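I have lived in Wunlow for almost five years and my black clothes have never stayed black here. This winter I decided to take the question seriously. A long thread about washing dark fabric, for people who also have hard water and little patience.

First, I am not a chemist. I work in an office, and I learned most of my English laundry words from labels. If I use the wrong word for something, please tell me kindly.
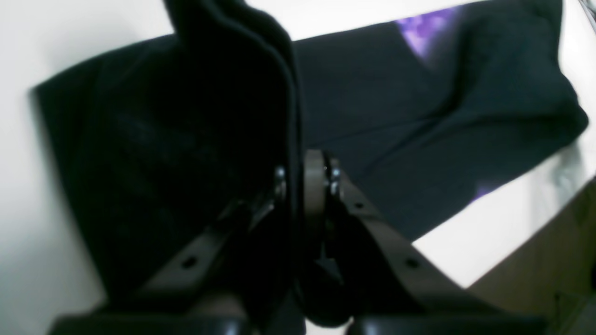
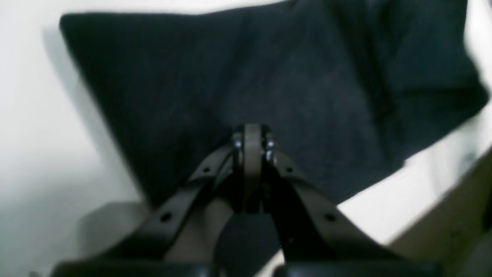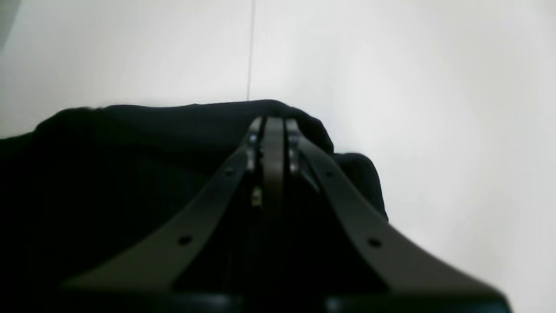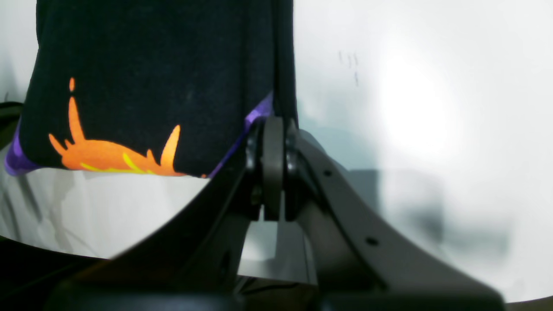
Last one: black, with orange flames and a purple trim.

When I say black, I mean many things. A cotton T-shirt, a wool sweater, a fleece and a pair of work pants can look the same color in the store. After a year they are four different colors. The cotton goes a little brown, and the pants get pale lines on the knees.

For a long time I believed that the dye was washing out. Sometimes this is true. But very often the dye is still inside and the surface has become hairy. Small broken fibers stand up, they catch the light, and the eye reads this as gray.

You can test it on an old T-shirt. Look at the inside of the side seam and then at the chest. If the inside is much smoother and also much darker, a good part of your problem is rubbing.

So the first change was very boring. I turn everything inside out. My mother did this with all our clothes and I thought it was a superstition.

Second change: zippers closed, and jeans in their own load. A heavy pair of jeans in the machine is like sandpaper for everything around it.

Third change: less powder. In my first apartment here I used a full cup each time. With our water, the powder did not rinse well and left white marks in the folds. I tried to fix the marks with more powder. You can imagine how this continued.

Now I buy liquid for dark clothes and I use a little less than the line on the cap. I know many people here will say the liquid "for darks" is only marketing. I can't prove it is better. I only know it leaves no white marks on my things.

About the water. When I stayed in Pultwood for one summer, the water was soft and the same soap made a mountain of foam. Same clothes, same soap, and the towels felt like new towels. I came back to Wunlow in October and after a few washes they could stand up alone.

Vinegar: I tried it, a small glass in the rinse, for a few months. My towels liked it. For the black clothes I saw no difference. Somebody at work told me it can be bad for the rubber parts of the machine, so I stopped. If you have better information, I am listening.

Salt in the wash "to fix the color": no difference that I could see. I believe salt does something while you are dyeing, and then its job is finished. But I did this test on two shirts only, so don't quote me.

Coffee in the rinse. Yes, I tried. The kitchen smelled wonderful. The shirt was the same shirt.

Temperature: cold for everything dark, except the kitchen aprons. I was afraid that cold water would not clean. For clothes worn one day in an office it cleans fine. For running clothes I soak them first in a bucket.

Spin speed was a surprise for me. My machine shows the real number on a small display, and I always used the top one. Now I stop at 920 for dark cotton and lower for wool. It takes longer on the rack, and the deep creases are gone. The creases were where my pants went pale first.

Drying. I used to put the rack next to the south window, and I was very proud of my free sunshine. One black cardigan dried there all summer with the left sleeve toward the glass. I now own a cardigan with a left sleeve from another cardigan.

The rack lives in the hallway now. It is ugly and everybody has to walk sideways. The shirts are happy.

A word for fleece people. Fleece does not fade much, it is mostly polyester and the color is quite deep inside. What it does is collect. Lint from towels, hair, the paper tissue you forgot in the pocket. Wash it alone or with other smooth things, never with towels.

Also for anything with a print: inside out, cold, and no iron on the picture. I melted a very nice bicycle in this way. It was on my favorite shirt and it came off onto the iron, almost complete.

If the shirt is already gray, you have two ways. One is a fabric shaver, which cuts off the small hairs. Go slowly and keep the cloth flat on a table. Mine made a hole near a button the first time, and I was not even in a hurry.

The other way is dye. I bought a packet of black from Khoo, the hardware store near the station, marked down to 89 cents with a torn box. I did two T-shirts and one pair of cotton pants in an old pot.

Result: the T-shirts are beautiful. The pants are black but all the stitching stayed brown, because the thread is polyester and does not take this dye. I had read this warning and I did not believe it would happen to me.

Please do not use the pot for food afterward. Please also wear gloves. I had gray fingernails at a wedding in Irkthorpe that Saturday and had to explain it to a whole table.

The best advice I received is also the cheapest: wash less. A sweater worn over a shirt for one afternoon can hang on a chair by the open window overnight. I was raised to wash everything after one wearing, so this took me some time.

Things I still don't know: whether color catcher sheets do anything for an all-black load, how to treat black linen, and what to do with black socks, which in my house become five different blacks and never match again.

If you have kept one black garment really black for many years, please write what it is made of and how you wash it. I am collecting the answers for a second thread.

Small correction to the powder post: I wrote "a full cup," I mean the plastic cup that came in the box, not a coffee cup. Thank you to the person who was worried about me.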